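Perncombe Robotics Short Course
Unit 4 handout: Gathering examples for a picking policy
Issued Tue 4 August

Read this before the lab session. It covers what we mean by an example, how the simulated table is set up, how to record, and what to throw away. The training itself is Unit 5 and is left out here apart from the few points where it affects how you collect.

What counts as an example

In this unit an example is one whole attempt at one instruction, stored from start to finish. People often use the word for a single picture with a single label. We call that a step. An attempt of ordinary length contains a few hundred steps, and neighbouring steps are nearly the same as each other. A folder with a very large number of steps in it may hold only a small number of examples, so always report both.

Each step holds:

the camera image
the joint angles of the arm
the opening of the gripper
the command sent by the operator at that moment
a time stamp

Each example also holds the instruction as a line of text, the layout number, the operator code and the outcome mark. The outcome mark is set by hand after the attempt is over. It is never filled in by the recording program.

The learner is trained to produce the operator's command from the image, the arm state and the instruction. It copies what you did. If you wait for two seconds before every grasp while you think, it will learn to wait there as well, and since the image does not change during the wait it may never leave it. Decide what you are going to do before you press record.

The simulated table

All of the recording in this unit is done in simulation, using the Morier workspace. The workspace has an arm with a parallel-jaw gripper and a plain white table. Layouts are drawn from the Kulel object list, which has 69 objects in this year's version. Fruit and vegetables, kitchen vessels and toy blocks are all on it.

A layout is a choice of objects and a starting pose for each. The program drops the objects from a small height and lets them settle before it hands over control, so a vessel may end up on its side. Leave it as it fell. Fallen vessels are part of the task, and a set in which every jug stands neatly upright will teach the learner very little about handles.

Before recording, look at the layout from the working camera and plan the reach. Ask yourself which object is the target, what stands close enough to be knocked, and which way the fingers need to be turned. In the layout below, the pitcher and the garlic nearly touch, so an instruction naming either one needs more care than an instruction naming the nectarine, which has clear table on all sides. The yellow block has an open frame, and a finger can go through a face as well as round the outside of a bar. Choose one way before you start. 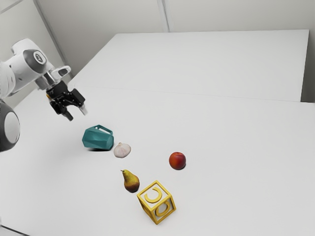 Recording an attempt

1. Load the layout by its number. Do not nudge objects afterwards, even if the layout looks awkward. If it is impossible, mark it as such and go to the next.

2. Read the instruction aloud or to yourself and check that the named object is on the table. A few instructions in the list name an object that is absent. These are there on purpose. Hold the arm still, end the attempt and use the mark "absent".

3. Start recording with the gripper open and clear of every object. The starting pose is varied by the program, and you should not bring the arm back to a favourite position first.

4. Move in one smooth reach. Slow down near the object but do not stop. Small corrections are welcome, as the learner needs to see how an error is put right.

5. Close the gripper, lift, and hold until the program beeps. A lift that drops before the beep is a failure.

6. Stop recording and set the outcome mark straight away. Marks set at the end of a session from memory have been wrong often enough that we no longer accept them.

Each layout is to be attempted with every instruction that goes with it before you move on. The reason is explained under the next heading.

Varying the set

A learner will use any shortcut the data allows. Suppose that in every example with a pear on the table, the pear is the target. The learner can then ignore the text and pick up the pear. It will score well on your own held-out examples and fail as soon as somebody asks for the garlic. Recording the same layout under several instructions breaks this link, as the first image is nearly the same each time and only the text tells the attempts apart.

The same thinking applies to position. If targets always lie near the middle, the arm will go to the middle. Operators also drift towards easy places without meaning to, choosing the clear object first and leaving the crowded ones until they are tired. The layout list is therefore shuffled, and you should work down it in order.

Things to vary in this unit:

where the target lies on the table
how the target is turned, including on its side
which other objects are present, and how close
the starting pose of the arm
the wording of the instruction

Wording is the one most groups forget. "Pick up the pitcher", "lift the teal pitcher" and "take the jug on its side" may all name the same object. Use the wordings given on the sheet, and add your own only in the spare column.

Light and camera position are held fixed for now. They are varied in Unit 6, where the same layouts are rendered again. Keep your layout numbers tidy or this cannot be done.

How many to record

Each group records 40 layouts. Of these, 12 are set aside for testing and must not be used in training. The split is by layout and not by attempt. If two attempts on one layout fall on different sides of the split, the test images will be almost copies of the training images and the score means nothing.

The test layouts are named on your group sheet. Store them in their own folder from the first day. Moving them over later is where most mistakes have come from.

Failures

Keep them. A failed attempt is stored with its mark and left out of the first training run, but it is used later for the success detector. Do not delete a bad attempt and record it again under the same number. Record a second attempt with a new number and keep both.

Marks in use:

success — the named object was lifted and held to the beep
dropped — the object was lifted but fell before the beep
missed — the gripper closed on nothing
wrong object — something else was lifted
knocked — a neighbour was pushed over or off the table, whatever else happened
absent — the named object was not there
impossible — no reachable grasp in this layout

If two marks apply, use the one lower in the list. A lift that succeeds but sends the garlic rolling is "knocked". This is stricter than the rule in the Sutter notes, which some of you will have used, and the two sets of marks should not be mixed.

Checking before you hand in

Play back 11 attempts chosen by the sampling script. For each one, check that the instruction matches the object approached, that the mark is right and that the image and the arm state are in step. To check the last of these, find the moment at which the fingers begin to close in the images and compare it with the gripper reading. A shift of one or two steps is enough to spoil a grasp, because the learner is then told to close before it has arrived.

Look also at the lengths of your attempts. Very long ones usually contain a wait. Very short ones are often a recording started late, with the gripper already at the object. Both should be listed in your notes file with their numbers. Do not trim them by hand.

Hand in the training folder, the test folder, the notes file and one page on what you found hard to record. The page should name particular layouts.

Questions to think about before the session

Why would an upright pear and a pear on its side call for different finger directions, and does your planned set contain enough of each?

If two operators in a group prefer different grasps on the same handle, what might the learner do halfway between them?

Which shortcuts could still be present in a set that follows every rule in this handout?

Reading

Unit 3 notes, the section on copying and drift. The Morier workspace guide, pages on loading layouts and on playback. The material on rendering again under changed light can be left until October.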